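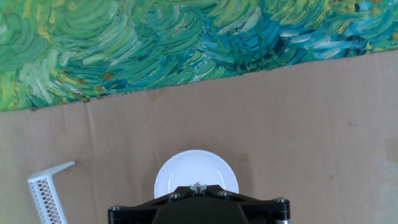

The plate task failed again on Friday, and this time I had enough logging turned on to find out why. I'm writing it up mostly for my own records, and because the vendor forum thread on this fault ends with "fixed, thanks" and no explanation.

The symptom: on the approach to the plate, the arm stops a little above the surface, reports a contact event, backs off to the safe height and waits for a reset. Nothing has been touched. The controller (a Hukier, firmware unchanged since December) logs it as code 41, "unexpected external force." If you clear the code and run the same move again, it usually completes. That last part is why I put up with it for so long.

My first guess was the table. I work on flat cardboard, which has a crease in it, and I thought the height map might be off near the fold. I remeasured with the probe tip. The error was well under a millimeter everywhere I checked, and the stops had no relation to where the plate was.

My second guess was the wrist camera. The plate is white and glossy, and depth on glossy white is never good. If the depth estimate jumped, the planner could command a sudden correction, and the force estimator might read that as a collision. I replayed the logged depth values for every stop. They were noisy but no worse than in the runs that finished. I also taped over the ceiling light nearest the bench for one afternoon, with no effect except that I couldn't find my hex keys.

Gwenllian Lougher, who had the same arm at Poltevley before I did, asked whether I had updated the tool payload after changing the gripper. I had. The mass was correct. The center of mass was still the value for the old Nyberg gripper, which was shorter. I had edited one field and not the other, and the configuration page accepts that without complaint.

The effect depends on wrist angle. With the gripper pointing straight down, the wrong center of mass adds almost no torque at the last joints, so the estimator sees nothing odd. When the wrist tilts to come at the rim of the plate, the missing torque shows up as an outside force. At slow speed it stayed just below the threshold. Add the deceleration at the end of the approach and it sometimes went over. After a reset the arm starts from the safe height with a shorter move, so it decelerates less and gets through.

I corrected the value and ran the approach 400 times over the weekend with the same plate and the same trajectory. There were 2 stops. Both had a different code, and both were caused by the gripper cable pulling tight at the clip, so that is the next job.

One thing I did that I should not have done: in the middle of this I raised the contact threshold by 4 newtons to get a session finished. The stops went away. So did part of the margin that keeps the arm from pushing hard on something it shouldn't, including a hand. I left it that way for two days and reached into the workspace more than once. It is back at the original value, and the threshold now sits in the locked part of the config, where changing it takes a second login.

The Rellska scripts now check the payload file at startup and refuse to enable the arm if the gripper ID and the center of mass don't come from the same entry. The check is a short function and I can send it to anyone running the same controller.

Still open: the estimator reads slightly high for the first few minutes after power-on. I suspect joint friction before the grease warms up. I'll log a cold start this week.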